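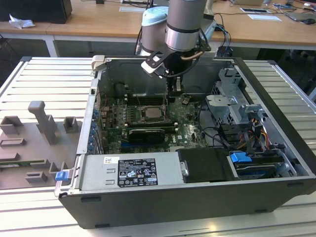 November, cell 2, Thambiah line. Notebook A.B.

Started 7:40. Farzana had the overnight log open already. Arm stopped twice on the teardown sequence, both times on the approach to the memory slots, force limit both times. No damage that I can find. She thinks tool offset, I think fixture. Writing down everything in order this time so we don't argue from memory like last month.

First – air off, arm parked high, lock on the panel. Key is in my pocket, if I'm at lunch ask Sajib, he has the other one.

Gripper off the wrist. Wiped the finger faces, isopropyl, lint-free. Left finger had a burr on the inner edge, took it down with the fine stone, two passes. Right finger fine. Screws back to the mark with paint pen. The old paint on one of them didn't line up with the housing mark so it had turned a bit. Not loose, but turned. Note for Anjana: repaint ALL of them when you do it, not just the one you touched, else we can't tell who moved.

Cable run at the wrist. Strain relief was sitting too low and pulling when joint 6 goes past the half turn. Moved it up one hole. Ran the joint end to end by hand in teach mode, slow, watching the loop. Doesn't snag now. Want it looked at again after a full shift because it always looks good on the first day.

Controller: backup taken before touching anything, saved under Griletti_old on the shared drive. Please don't rename it.

Tool offset. Ran the pointer routine, 28 points. Spread was worse than I like on the first go, so cleaned the pointer seat and did it again. 26 points good, two rejected, both at the far wrist angle where the cable was dragging before I moved the relief. Redid those two after. Good. New offset written in, old one kept in the comment line.

So Farzana was right that the offset was out. I was right too, see below.

Fixture. Tower goes on its side, open side up, pushed against the stops. The stop at the back had crept. T-nut not tight in the slot. You can push the case up against it and feel it give. Pulled it, cleaned the slot, new T-nut, torqued. Marked both sides on the bench with the scribe so next time it's obvious. Whoever set it last used the short bolt and it was only just catching. Long ones are in the second drawer, top left, NOT the ones in the tray by the vise.

Then the reference. Dell towers only for this recipe, green board, socket in the middle with a memory bank on each side. The program takes zero off the processor socket bracket and everything else hangs off that, so if the socket comes out wrong all the slots come out wrong too and the error gets bigger the further out you go. Which fits the log. Cleaned the wrist camera window before anything else, it had a fingerprint on it (mine probaly).
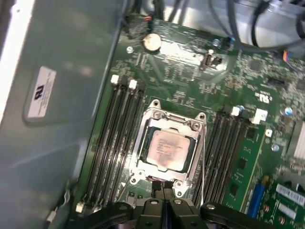 Bracket corners come up nicely in the detection now. The bother is the lever wire down the right side, it gives a second edge next to the bracket and with the old threshold the routine sometimes grabs that one instead. Raised the threshold and narrowed the search window. Ten tries, ten times the right edge. Also tried with the bench lamp on and off. With lamp on there is glare toward the top of the board but it stays clear of the window, so leave it.

Height. Approach stop above the bracket was set very tight in the old program. Opened it up a little, slower last move. Costs a bit of cycle time, don't care. If Trerivstead complain about throughput send them to me.

Force limit left where it was. Sajib wanted to raise it so it stops tripping. No. It tripped for a reason and it was the right reason.

Dry run at low speed, no contact, whole path over the board. Clear of the drive cage, clear of the loose power wires. Watch those wires on other units, they don't all lie the same way, and the latch side is the close one. Sajib says fold them down by hand before loading. Fine for now, put it on the loading card. Jamila to print a new card, the old one is unreadable anyway.

Cycle counter at 2565 when I closed up. Next grease per the Brindia sheet, not before. Sheet is taped inside the cabinet door, left side.

Open:
– repaint screw marks (Anjana)
– look at cable loop after full shift (me, Farzana if I'm out)
– order T-nuts, we're on the last bag
– loading card (Jamila)
– same stop on cell 1, check if it has the short bolt also. I'd bet yes
– ask Griletti about a spare camera window, this one has a scratch near the rim, outside the search area so far

Lock off 11:20, air on, handed to Sajib at half speed till the afternoon. He's to write any stop in here with the step number, not on a sticky note.

15:10 – one stop, step 14, force limit. Case wasn't pushed home against the stop. Reseated, carried on. Adding to card: push AND hold while clamping. – S.L.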